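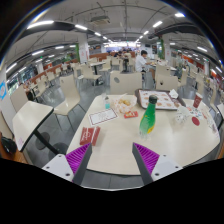
The dining hall, with a bottle and a food box on one of the tables.

Home | Rooms | Meals | Getting here | About us | Contact

About Kiani Hostel

Kiani is an independent hostel on the edge of Mudby, a short walk from the start of the Drudell path. We have 18 rooms, a dining hall, a drying room and a small library that guests have filled for us over the years. We take walkers, cyclists, school parties, families and people who have come for a wedding in the village and left it too late to book anywhere else.

The house was built as a training centre for a building society and stood shut for a long time before Gerasimos Gkikas bought it. He had managed hotels on the coast and wanted somewhere smaller. Iason Tsolakis joined him in the second year to run the kitchen and now looks after the bookings as well. They are the two owners. There is no chain behind us and we are not part of any membership scheme, so you don't need a card to stay.

Rooms

Most rooms sleep two or four. The 5 rooms on the ground floor have their own shower and level access from the car park. Upstairs, bathrooms are shared between neighbouring rooms. Bedding is included in the price and towels can be hired at the desk. We do not have mixed dormitories. Groups who want a whole corridor should ring us, as the online form only lets you book one room at a time.

The heating comes on at 6 in the morning and again at 4 in the afternoon. The walls are thick and the north side stays cool in summer – ask for the south side if you feel the cold.

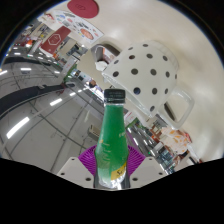 Meals are served in the dining hall. Breakfast runs from 7 until 9.30 and is cereal, toast, eggs and porridge, with a cooked plate for a small extra charge. Evening meals are one main course and one pudding, with a vegetarian choice every night, and need to be ordered by noon. You are welcome to bring your own food and eat it in the hall at any time of day. Packed lunches can be collected from the desk after 7.

Getting here

From the Trernier road, turn left at the chapel and follow the lane to the end. The bus from Trernier stops at the chapel and the last one leaves town at 6.40 in the evening. Parking is free. Bikes go in the locked shed behind the kitchen, and the desk will give you the code.

When we are open

We open from March to the end of November, and over New Year for groups only. The desk is staffed from 8 to 11 and from 4 to 9. If you will be later than that, tell us and we will leave your key in the box by the side door. Dogs are allowed in 2 of the ground floor rooms. We ask that the house is quiet after 10.30.

Comments

Maureen T: Stayed in May with my sister. Clean room, good porridge, very steep last bit of lane with a heavy bag.

Walkerpete: Is the drying room open all night? Last time I couldn't get my boots till 8.

Kiani desk: Yes Pete, it stays open now. The door sticks so give it a push.

Jo: Do you still do the lentil pie?

Contact: Kiani Hostel, Chapel Lane, Mudby. Telephone Mudby 3415. © Kiani Hostel. Back to top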